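Why Doesn't Your Bottom Fall Through the Chair?

All about atoms, and the enormous amount of nothing inside them

By Ngan-ling Fu

Everything you can touch is made of atoms. Your nose, your lunch, the sea, the Moon, the cat. Atoms are so tiny that you could line up millions of them across a full stop and still have room left over!

For a long time people imagined atoms as hard little balls, like marbles. Then, just over a hundred years ago, scientists fired even tinier bits of matter at a very thin sheet of gold. Most of them sailed straight through as if the gold wasn't there. But a few bounced back! That was a huge surprise, and it told them that atoms must be mostly empty, with something very small and heavy in the middle.
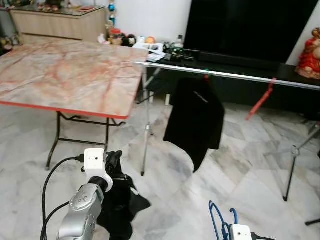

The something in the middle is called the nucleus (say it "NEW-klee-us"). It is made of protons and usually neutrons too. Much lighter particles called electrons belong to the space outside it. Each kind of atom has its own number of protons. Oxygen has 8. Aluminium, the metal in kitchen foil, has 13. If you could add one more proton to an aluminium atom it would be silicon, the stuff in computer chips.

How empty is empty?

When I visit schools I like to play a game. Pretend an atom has been blown up until it is as big as a sports stadium. Now, how big is the nucleus? People shout out "a car!" or "a football!" but it would be more like a pea, sitting on the centre spot. The rest of the stadium, all those seats and all that air, is where you might find the electrons.

You might have seen drawings of electrons going round the nucleus like planets round the Sun. Those drawings are handy, but electrons are stranger than that. Until you measure one, you can't say it is in one exact spot. Scientists talk about a "cloud", thick where the electron is likely to turn up and thin where it isn't.

So why don't we fall through things?

Good question! If you are mostly space and your seat is mostly space, you might expect to sink right in.

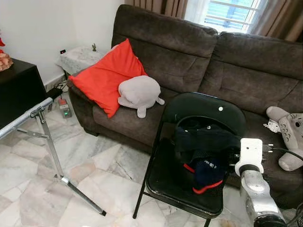 The answer is in those electron clouds. Electrons have a negative electric charge, and two negative charges push each other away. Electrons also follow a rule that stops them from crowding into the same place in the same way. When the atoms in your trousers get extremely close to the atoms in the seat, their clouds refuse to overlap very much. You feel that as a push, and the push holds you up.

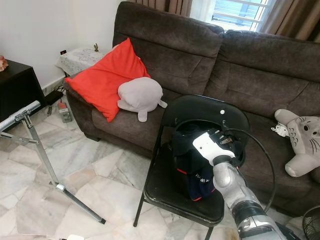

A sofa with a red cushion and soft toys: all of it made of atoms.

Try it yourself

Take two fridge magnets and slide them towards each other in different ways until you find a way that makes them push apart. Can you feel that springy shove, even though they aren't touching? It isn't quite the same push as the one between atoms, but it gives you a good idea of how empty space can feel solid.

Words to remember

Atom: the smallest piece of a material like gold or oxygen.
Nucleus: the tiny, heavy middle of an atom.
Electron: a very light particle with a negative charge.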